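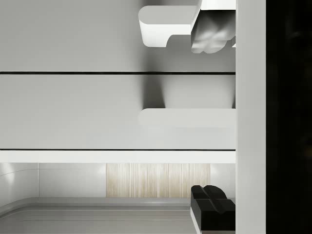

Drawer or cupboard fronts in the simulated kitchen, with the gripper close in on the right.

Drawer tips from the Sondport open day

2023-03-28

Sondport opened its workshop for an afternoon and I went along because the notice mentioned kitchens. They test robot arms on computer models of kitchens before trying a built one, and both were on show. I fit kitchens for a living and came home with a page of notes. These are the parts that apply to drawers and cupboards in any house.

Check the gaps first
Ravindra Prajapati ran the screen demonstration. Before the arm did anything, he looked at the seams between the fronts. A thin, even gap makes a bank of drawers look straight and stops the fronts rubbing. At home, slide a piece of stiff card along each gap. Where it catches, open the drawer and look for the adjusting screws behind the front. Turn them a quarter at a time and close the drawer again before you turn any further.

Pull from the middle
The arm in the workshop took hold of one end of a long handle and the drawer came out skewed. They moved the grip to the centre and it ran true. Wide drawers at home do the same, more so when the heavy things are all on one side. Put pans in the middle and towards the back.

Leave room behind the handle
Bar handles need space for fingers. Ours at home were too tight for my mother, who has arthritis, and I changed them over in December. If you are buying new, take a sample to the shop door and try it with gloves on.

Clean the runners
The test drawer at Sondport is opened and shut 500 times, then the runners are wiped and checked. No house needs that, but twice a year is sensible:
Take the drawer right out.
Vacuum the runners with the narrow nozzle.
Wipe with a barely damp cloth and dry at once.
Use a dry lubricant if the maker allows one. Cooking oil goes sticky and holds crumbs.

Handle screws
Martim Amaral looks after the built kitchen and keeps a short screwdriver in his pocket for loose handles. Tighten by hand. A power driver will strip the thread or crush the front — I have done both. If a screw keeps working loose, fit a small spring washer under the head.

Going along
The next open day has 49 places and booking is through Sondport. Wear flat shoes, and stay behind the floor line while the arm is moving. Tea was free, parking was not.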